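Subject: Re: [nollby-supporters] Betting sponsor for the ground - what was agreed?

Hello all,

I was at the meeting on Tuesday and took notes, so I can answer most of this.
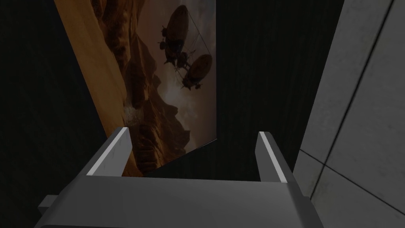 The club has signed with Grivavero for the naming of the east stand and for a betting lounge underneath it, where the old players' bar used to be. The lounge will open on match days only, from 90 minutes before kick-off until the final whistle. It is over-18s only and has its own door on the car park side, so you will not have to walk through it to reach your seat.

Bijan Bansal's question was about shirts, so I will take his points in order.

> On shirts: are we going to have a bookmaker on the front next
> season? My two are eight and eleven and I am not buying them
> that. Also what happens to Florkex, who I thought had
> another year to run? And has anyone said what this does to
> season ticket prices? The letter we got was a page and a half
> and did not mention any of it.
>
> Bansal

Shirts: no. Florkex stay on the front of the home and away shirts until their deal runs out at the end of next season. Grivavero have the stand, the lounge and the boards along the east touchline. Children's shirts and the junior teams' kit are left out of the agreement altogether, and I asked for that to be put in the minutes.

Season tickets: an adult ticket in the east stand stays at 456 pounds. The other stands have not been fixed yet and we should hear in August. I would not read anything into that, they were late last year too.

Seats: 70 people in the east stand will have to move, all of them in the back two rows of block C where the new stairs come up. They will get a letter and first pick of what is free in blocks B and D. If you are in those rows and would like to sit with the same people, write to the ticket office as a group. Do not leave it to the online form, which only takes one name at a time.

The deal is for 6 years. Either side can leave halfway through, and the club can end it early if the league changes its rules on betting sponsors. I asked how much it was worth and was told the figure is confidential. I don't think that is good enough for a club with supporter shareholders and I said so. It will be on the agenda for the next meeting.

One thing I could not get an answer on was whether the lounge will be let out on non-match days for parties and so on. The agreement says match days, but the stadium manager talked about "other events" twice. I have written to ask.

Please send other questions to the list and not to me privately, so that everyone sees the reply.

Urmila Upadhyay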